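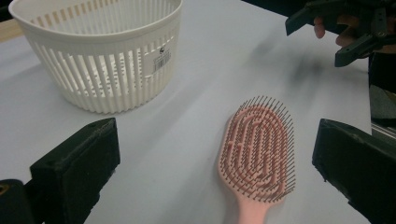
Fig. 1. Tidying task: one hairbrush, one basket, two hand-held grippers.

Week 4 handout: Can machines do chores yet?

These are my notes from the lecture, cleaned up a little. I talk fast and I know some of you were still hunting for seats when I put up the first slide, so read this before lab.

The short answer to the title is "some of them, some of the time, in a room somebody set up nicely." The longer answer takes up the rest of the term. We have had dishwashers and washing machines for ages, and those are robots in the loosest sense, but look at what we do for them! We carry the dishes over, scrape them, turn them the right way up and close the door. The machine gets a box where nothing surprising can happen. Tidying a table has no box.

So take a hairbrush. It has a smooth handle and a head full of pins, and those are two completely different gripping problems on one object. Grab the handle and most of the weight may be out past your fingers, so the head wants to swing down. Grab the head and you're closing on pins, which bend, and which leave very little solid surface to push against. You and I never think about this (I tried to catch myself choosing this morning and couldn't). A program has to get that choice from somewhere.

Where from? The old way was to write it down. If brush, then handle, then lift, then move over basket, then open. That works until the brush is lying the other way, or half under a towel. The newer way is to have people do the chore many times with a gripper in hand, record it, and train on the recordings. The person supplies the judgment and the gripper keeps them honest, because they can't use a thumb the robot doesn't have.
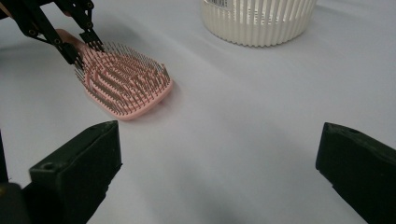
Does it matter where on the brush the gripper takes hold?
It matters a lot, mostly because of what comes next. A grip that's fine for lifting can be awkward for letting go over a basket, so the choice should be made with the drop in mind.

On to the shop floor. Gediminas Grīnberga visited us in October from Storkdale, where they pack small household goods, and his numbers are the ones I keep coming back to. Their packing cell handled 3,625 items in its trial, and a person had to step in nearly 700 times. He was pleased with that! The room was less pleased - somebody in the back row groaned. But think about what stepping in means there. A worker walks over, straightens an item, walks back. At home the worker is you, and you bought the thing so you could sit down.

Words I'll use from now on without stopping:
Grasp: where and how the fingers close.
Placement: getting the object where it belongs and letting go.
Intervention: any time a person has to help.
Reset: putting everything back for another try. Count it in your time, please. Last year most groups didn't.

For lab, pick one chore from your own kitchen or bathroom and do it 20 times with the tongs from the supply cabinet. Write down each grasp and each intervention, including the embarrassing ones. Change the starting position between tries. Bring your sheet on paper.

Reading: the Gatura chapter on grasping, and the first half of Sinaga. Skip the math in Sinaga for now, we'll get to it with Dravov.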